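## 6 讨论

### 台面高度与使用者自我调整

前一节的结果表明，共用工作台的高度与使用者对肩颈负担的评价之间存在关联，但这种关联在各类场所中强弱不一。在装配与修补类场所，台面偏低时，受访者较多提到颈后与上背部的紧张感；在阅览与文书类场所，同样的台面高度引起的抱怨明显较少，受访者更常提到座椅和照明。若仅以台面高度作为自变量，便难以解释这一差异。本文认为，作业对象本身的高度、使用者注视点的位置以及单次作业的持续时间，应与台面高度一并纳入考察。

既有的家具设计规范多以肘高为基准推算台面高度，其前提是使用者的前臂大体平置，双手在身体正前方活动，视线略微向下。这一前提在书写和键盘操作中较为合理。共用工作台所承载的作业却十分庞杂，同一张桌子上午用于分拣纸质档案，下午可能用于裁切布料，傍晚又被拼在一起作为会议桌。规范中的基准姿势在这类场所只占全部使用时间的一部分，其余时间里，使用者依靠弯腰、踮脚、垫高物件或改坐为站来弥补台面与作业之间的落差。

本研究回收有效问卷 423 份，其中相当一部分受访者在开放题中主动描述了自己的弥补办法。有人在台面上加放木箱，有人把椅子换成凳子，有人将手头的工作移到窗台上完成。这些做法分散、临时，通常不会出现在设施管理部门的记录里，因此也很少成为采购新家具时的依据。Virnport 的两处阅览与修复合用空间便属于此类情况：管理方提供的家具清单显示台面规格统一，而受访者所描述的使用高度彼此相差甚远。

Stöcker 在为本项目撰写的内部工作文件中，将上述做法称为“使用者一侧的校正”。按照 Rüdiger Stöcker 的表述，家具在出厂时给出一个高度，使用者在每次作业中给出另一个高度，二者之差由身体承担。该表述略去了心理与组织层面的因素，但作为分析框架的起点仍有其价值。本文沿用这一概念，并将校正划分为三种途径，即改变物件位置、改变坐立方式和改变躯干角度。前两种途径需要空间与器具的配合，第三种途径随时可用，因而在设施条件不足时最为常见。

### 前倾姿势的解释

改变躯干角度的典型形式是向前俯身。使用者上身前倾于台面之上，头部随之前移，双臂向台面近侧边缘伸出（图 7）。从外观上看，这类姿势差别不大，其成因却可能完全不同。台面偏低会促使使用者俯身，台面过深、照明不足、物件细小或标签字号过小，同样会促使使用者俯身。单凭对姿势的观察而推断台面高度不当，容易造成误判。

以 Stougaard 的档案整理室为例，管理方早先收到过有关桌子太矮的意见，并据此在部分桌腿下加装了垫块。加高之后，意见的数量并未如预期那样减少。项目组在访谈中了解到，整理人员俯身的主要原因在于辨认旧卷宗上褪色的铅笔编号，而顶灯安装在座位后方，低头时身影恰好落在纸面上。台面升高后，纸面距眼睛略近，阴影依旧存在，整理人员的肘部反而需要抬得更高。其后管理方在桌面一侧增设了可移动的灯具，并恢复了部分桌子的原有高度，意见才逐步转向其他事项。 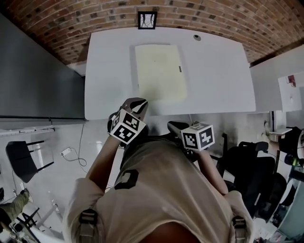

这一案例提示，工作台的评估应从作业过程入手，家具尺寸的测量宜放在第二步。具体而言，评估者首先需要明确使用者注视的是什么、双手放在何处、需要保持多久，随后再判断现有台面能否支持这一组合。若颠倒次序，先确定某一标准高度，再将偏离该高度的桌子一律视为不合格，则既可能替换掉本来适用的家具，也可能保留下尺寸合规而实际难用的家具。

持续时间在这里尤为重要。短暂俯身拾取物件，与长时间俯身辨认细节，对颈部和上背部的影响显然不能等同。问卷中关于单次作业时长的题目由受访者自行估计，其准确程度有限，但各类场所之间的相对次序较为稳定。修补类作业的单次时长最长，多数受访者会在近 30 分钟时起身或改变姿势；分拣类作业的姿势变换频繁，受访者往往说不出一个明确的时长。文书类作业介于二者之间，且受到电话、来访等外部事件的影响较大。

需要说明的是，受访者所说的“起身”含义并不统一。部分受访者将离开座位取水计入其中，另一部分受访者只计入专门的休息。问卷设计阶段未能预见到这一分歧，后续访谈虽作了澄清，却无法逐一回溯到已经提交的问卷。因此，本文对时长的讨论只限于场所类型之间的比较，不涉及个体层面的推断。

### 台面深度与取物范围

高度之外，台面深度是受访者提及较多的另一项因素。共用空间的管理者倾向于选用较深的桌子，以便两侧同时就座，或在中央摆放共用器具。由此带来的问题是，使用者常用的物件被推至手臂舒适范围之外，每次取用都须前倾。前倾的幅度未必很大，次数却相当可观。受访者中有人指出，坐在桌角位置比坐在长边中部更省力，因为桌角处可以从两个方向取物。

Erka 系列可调桌在这方面提供了一个可供讨论的对照。该系列的台面较浅，高度可由使用者用手柄调节。在采用该系列的场所中，受访者对高度的评价总体较好，但对面积的评价偏低，认为图纸或大幅布料难以铺开。一些使用者将两张桌子前后拼接，拼接后的深度与原有的固定桌相近，而高度调节须两张同步进行，于是多数人不再调节。可调功能在单张使用时得到了利用，在拼接使用时基本闲置。

这一现象与设施管理的方式也有关系。访谈中，数位管理者表示，他们希望桌子在下班后恢复统一高度，以便清洁和点验。使用者得知这一要求后，往往在白天就避免调节，以免傍晚再花时间复原。书面规定中从未禁止调节，使用者却普遍形成了“最好不要动”的印象。由此可见，家具的可调性取决于机械结构，也取决于围绕它形成的使用惯例。采购文件通常只对前者提出要求。

台面边缘的处理方式同样值得注意。直角边缘在前臂搁置时会产生压迫，使用者可能因此将前臂悬空，增加肩部负担，也可能将身体后移，从而加大前倾幅度。问卷未设置有关边缘形状的题目，上述判断来自访谈中的零散陈述，尚不足以支持定量结论。后续研究若能将边缘形状列为独立变量，当有助于厘清它与台面深度之间的交互作用。

### 共用场所的协商机制

个人专用的工作位可以依照个人身高与习惯设定，共用工作台则须在不同使用者之间寻求折中。折中的办法大体有两类，一类依靠器具，例如可调桌、脚踏板和桌面支架；另一类依靠安排，例如将不同高度的桌子分区设置，由使用者按照作业内容选择位置。从本次调查看，第二类办法成本较低，却较少得到采用。管理者的顾虑集中在两点：其一，不同高度的桌子并置影响观感；其二，受欢迎的位置可能长期被同一批使用者占用。

Flirkance 项目的前期工作曾在一处社区工坊试行分区安排，为期 6 个月，自 10 月开始。工坊将原有的桌子分为低、中、高三组，在入口处张贴简要说明，未设预约制度。试行初期，使用者大多按照熟悉的位置就座，与高度无关。随着天气转冷，靠近暖气的低桌组格外拥挤，高桌组则因临近门口而少有人用。项目组其后将高桌组移至室内中部，使用情况有所改善，但暖气、光线与高度三者的作用已难以分离。

这次试行未能给出关于分区安排成效的明确答案，却暴露出先前方案中的一个疏漏，即把工作台视为与室内环境无关的独立对象。对使用者而言，选择一张桌子意味着同时选择了光线、温度、噪声、与同伴的距离以及离插座的远近。当这些条件与台面高度发生冲突时，使用者常常优先满足前者，并以俯身或耸肩来承受高度上的不适。若管理者只观察到占用率，便会认为低桌组最受欢迎，进而在下一轮采购中增加低桌的比例。

关于占用与轮换，访谈资料显示，使用者之间已经存在若干不成文的规则。例如，连续数日进行同一件修补工作的使用者，可以在桌上保留未完成的物件，其他人一般不会移动；短时使用者则应当选择靠外的位置。新来者对这些规则并不熟悉，往往在被提醒之后才有所了解。此类规则减少了冲突，也固化了位置与人的对应关系，使得身高较高或较低的新使用者更难得到合适的台面。管理方若要推行按高度分区，需要先了解既有规则，并为仍在进行中的长期作业预留过渡安排。

### 对设计与采购的启示

就设计而言，本文的结果支持将工作台与作业辅具作为一个整体加以考虑。倾斜支架可以抬高注视点而不改变肘部高度，适合阅读、描图和细部检查；可移动灯具能够减少为避开阴影而产生的俯身；浅型收纳架可把常用物件移回手臂的舒适范围。上述器具的费用一般低于整张可调桌，而且可以在使用者之间传递。不过，器具若无固定存放位置，很容易在共用空间中散失。Virnport 的一处场所曾购置若干阅读支架，访谈时仅有少数仍在使用，其余被收入储藏间，多数使用者不知其存在。

就采购而言，本文建议在技术要求之外增加一份作业说明，由实际使用部门填写，列明主要作业的对象大小、所需视距、常见时长以及坐立偏好。作业说明无须详尽，但应当先于尺寸表格完成。目前多数场所沿用的流程是由后勤部门提出数量与规格，使用部门在到货后提出意见，此时可供调整的余地已经很小。Stougaard 方面在访谈后修改了内部表格，将照明与作业内容列为必填项，其效果有待进一步观察。

验收环节亦有改进空间。现行验收以外观、稳固程度和尺寸偏差为主，在空置状态下进行。建议在安装后的一段时间内安排一次使用中的回访，由使用者在完成日常作业时指出不便之处。回访的重点不宜放在满意度评分上。评分容易受到新家具外观的影响，而且难以指向具体的修改措施。较为有用的是记录使用者自行增加或移走了哪些物件，这些改动通常直接反映出台面与作业之间的落差。

### 局限

本研究的资料来自场所层面的便利抽样，参与场所多为管理较为规范、对家具问题已有关注的机构。家具条件较差或人员流动频繁的场所参与意愿较低，其中的负担程度可能高于本文所反映的水平。问卷以自陈方式收集身体感受，未结合临床检查，所得结果只能说明主观负担的分布，不能用于判断损伤风险。

台面高度由各场所的联系人按照统一说明测量。说明要求从地面量至台面上沿，但部分场所铺有较厚的地毯，联系人对起点的理解存在差异。项目组对存疑的数据进行了电话核对，仍无法排除残余误差。此外，座椅高度只记录了出厂规格，未记录实际调节值，而座椅与台面的相对高度对前臂位置的影响可能大于台面的绝对高度。这是本研究设计中较为明显的不足。

季节因素亦未得到充分控制。衣物厚度会影响手臂活动与对桌缘压迫的感受，冬季日照时间较短，也会改变人们对靠窗位置的偏好。各场所的问卷发放时间前后不一，季节差异与场所差异部分重叠，统计处理中只能作粗略的分组比较。计划中的补充调查将在同一批场所重复发放问卷，并加入座椅实际高度与灯具位置两项记录，测量工作改由项目组成员到场完成。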